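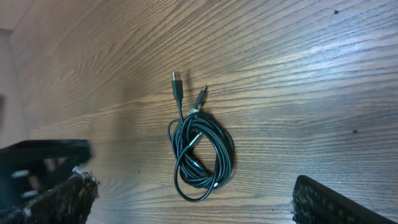

*Cable with a USB-A plug, coiled and tied, on the sorting table.*

**Prerkiddale Lending Shelf: progress report to the Ferell Fund**
Thursday, July 9, 2020

Dear Vojtěch Zeman,

You asked for news of the cable drawer. I should correct the record first. Our application said "drawer" in the singular. There were 6, plus a suitcase, plus whatever had been breeding behind the printer.

**Sorting**

We have now been through 426 cables. Each one gets untangled, looked over for splits near the plugs, coiled loosely and tied near the connectors so both ends stay on top. We settled on that after a long and surprisingly heated afternoon over the alternative, a tight figure eight, which looks very smart and which only one of us can do. The loose coil won. It isn't pretty, and there is usually one loop that wanders off on its own, but you can see both plugs without undoing anything.

Ties with some contrast have been a small triumph. Black ties on black cables were my idea in February and I would rather not discuss it.

**Testing**

Slower than promised. The Malý tester handles the common USB ends well and sulks at everything else. So far 35 cables have failed and gone in the recycling crate. The older audio leads haven't been started. Several of them have ends that none of us can name, so they live in a box marked "Later" – a box I expect to hand on to my successor.

**Lending**

Borrowers used to ask for "a charger one, the normal kind." They still do, but we can now hold up two coils and let them point. Returns come back knotted about as often as before. I've put a sign up. It has been admired.

**Money**

Of the 2,000 granted, almost all the shelving portion is spent. The Lernon units are up and level, apart from the one by the door, where the floor has its own opinion. The label printer came in under the estimate and the labels came in over it, so please treat those as one line. Receipts are in the attached folder, in date order up to the point where I lost heart.

**Still to do**

- Finish testing the adapters
- Label the bottom two shelves
- Open the suitcase again, with a second person present
- Agree with you whether leftover tie money can go toward hooks

On the last point, a yes or no by email would be plenty. The hooks we want are on hold at the hardware store under my name, and they have started asking after them.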